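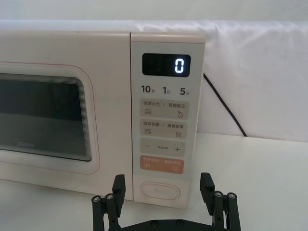 Is the standby "0" on a microwave display a fault? A single 0 with the door shut normally means the control board has power and is waiting for a setting, and it needs no attention.

Home | Forums | New posts | Members | Log in

Filed under: Kitchen appliances › Microwaves › Controls and panels

Chinese-market Midea, working out the panel

rpadilla
Took over a flat in June and the previous tenant left a cream Midea microwave on the worktop. All the labels are in Chinese. Black display at the top with 10秒, 1分 and 5分 printed underneath, then four touch buttons in a column. Three are beige and the bottom one is a sort of salmon orange. I have translated what I can:

微波火力 | 智能解冻 = microwave power | smart defrost
微波杀菌 | 美食菜单 = microwave sterilise | food menu

The third has minus and plus. I can't read the small text between them. No manual. I would like to know how to set a power level and a time without guessing.
Rogelio Padilla

lumbao_r
Your translations are right. 秒 is seconds and 分 is minutes, so the row under the display is for quick times. On the one my sister had, each touch added that amount, so 5分 once and 1分 twice gave seven minutes. Try it with a mug of water inside. Do not test it empty.

For power, touch the left half of the first button repeatedly and watch the display. The right half should be defrost. The bar between the two labels tells you that two functions share one pad.

k_estrella
Disagree on the quick times. On plenty of ovens a quick key starts the magnetron straight away at full power, and further touches extend it. If you set power first and then press 1分 you may get full power regardless. Check before you put anything delicate in.

lumbao_r
Possible. It depends on the model. Hers waited for start.

k_estrella
Which is why I asked for it to be checked. Rogelio, what is on the rating plate? Back or side panel, or inside the door surround. You want the model number, the rated voltage and the frequency.

rpadilla
Plate is on the back. It says 220 V, 50 Hz. The model number is half scratched off. It has a Chinese plug and the tenant left it in a Flakell travel adaptor.

talavera
Please take it out of the travel adaptor. The adaptor is the weak point here, more than the buttons. Most are made for chargers and shavers, and many of them carry no earth through to the socket. A microwave is a Class I appliance and must be earthed. There is a high-voltage transformer or inverter in there with the case as part of the protection.
Ramil Talavera

rpadilla
Noted. Unplugged. Would a different adaptor do, or does it need a new plug?

talavera
A proper fused conversion plug that carries the earth, or a new 13 A plug fitted by someone competent. Devley sell a conversion type that encloses the original plug and screws shut. Check that it is for the three-flat-pin Chinese pattern, as there is a similar Australian one.

As for supply, 220 V equipment on a nominal 230 V supply is usually inside tolerance, but the plate is the place to confirm it. If it gives no range, I would ask a repairer.

k_estrella
I would go further and say replace it. No manual, no readable model number and no local spares. Ours is an Ekpo with two dials and I have never had to translate it.

lumbao_r
That seems wasteful for a working oven. The panel has four pads and three quick times. It can be learned in an evening.

k_estrella
Working until the door latch goes. Then you are ordering by eye from overseas.

vasseur
I repair small appliances, though not many of this make. Some points:

1. Minus and plus normally adjust whichever setting is active – time, weight or menu number. They may do nothing from standby.
2. The orange pad is very likely start. Look for a small start or power symbol in one of the lower corners. The other corner is often stop or cancel.
3. 杀菌 is a heating programme. I would not rely on it for baby bottles without the maker's instructions.
4. To find out the real output, heat 400 g of water at full power for a timed minute and measure the temperature rise. Multiply the mass in grams by 4.2 and by the rise in degrees, then divide by 60 for watts. It reads a little low, as the jug takes some of the heat.

Kenneth is right about the spares and Ramil is right about the earth. If the door seals are clean and it closes squarely I would keep it.
Anatole Vasseur

rpadilla
Thank you. Conversion plug fitted and the earth tested by the electrician who was in for the cooker. He was satisfied with 220 V from the plate. Results, with a jug of water in throughout:

Quick times add up and it waits for start. Orange pad, right-hand corner, starts it. Left-hand corner cancels. The first button steps down through the power levels from full. Defrost asks for a weight, adjusted with minus and plus. The menu numbers go up to 9 and I have no idea what any of them cook.

Water test: 400 g, 60 seconds, rise of 22 degrees. I make that 616 W.

vasseur
Plausible for a 700 W oven. Add a little time to packet instructions written for 800 W.

lumbao_r
For the labels, use clear tape and a fine marker, and keep it off the edges of the pads. Brumach do a printed clear film as well, but marker is easier to correct when you find out what menu 4 does.

k_estrella
I concede the quick times. I still would not buy one.

talavera
He didn't buy it.

rpadilla
Menu 4 ran for a long time on a bowl of rice and the result was edible. I have labelled it "rice?" and will update if I identify the others.

We use cookies to keep you logged in and to remember your forum settings. Accept | Manage preferences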